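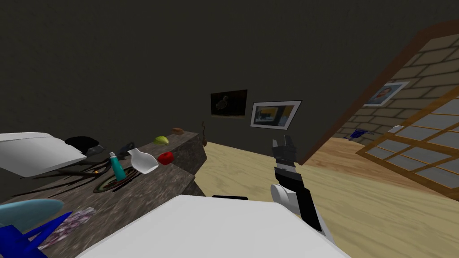
Mottled grey and brown granite, with a pale wooden floor alongside.

Killum offcuts yard to open again on Saturdays

26/12/2020

Good news if you've been putting off your kitchen (like me, for most of the year). The stone offcuts yard at Killum is opening its gates to the public again in the new year, and this time it's got a proper roof over half of it.

If you've never been, it's the place behind the old goods shed on Arow Lane where Angelovski, the worktop firm, sells the bits left over from bigger jobs. You turn up with your measurements on a scrap of paper, wander between the racks getting your sleeves dusty and come away with a piece of granite for a lot less than you'd pay in a showroom. It shut to casual visitors in November while the roof went up, and I had three messages in the first week asking me if it had gone for good. It hasn't!

The firm tells me there'll be 200 pieces on the racks for the first Saturday, all with a price written on the edge in wax crayon. The cheapest will be 20 pounds, which gets you something the size of a chopping board or a decent windowsill if you've got small windows. The longest run is a mottled one that was cut for a house out at Etow and then not wanted, and I've already been told I can't put my name on it. First come, first served.

I do love the mottled ones. My mum had a plain black worktop for years and spent half her life wiping it, whereas a busy brown and grey pattern lets you leave the toast crumbs until after the washing up. It's a bit out of fashion at the moment – everyone seems to want white with a faint vein running through it – but that just means more of it ends up on the racks for the rest of us.

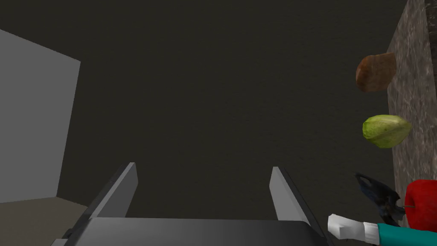 Cutting is where things have changed. Before, you had to book it separately and come back the next week, and now they'll trim a straight edge while you wait as long as you get there before noon. Sink holes and tap holes still have to be booked. If you're stuck on what to put with your stone, take your paint cards along and hold them up against it under the new roof, where the light is much kinder. I'm leaning towards greys myself, the pale sort set against a much darker one like you get in the picture just up there, and I think it'd sit nicely with brown granite. My other half says it'll look like a dentist's. We'll see.

Parking is the one grumble. There are 19 spaces and the lane gets blocked quickly, so the firm is asking people with small cars to use the station side and walk round by the footbridge. Anyone buying a long piece can drive in and load up, but bring blankets and a friend with a strong back, as the yard staff will help you lift it in but they can't go home with you.

Gates open at nine and close at one, every Saturday from the second week of January. Cards are fine now, cash is fine too, and dogs need to stay on a lead.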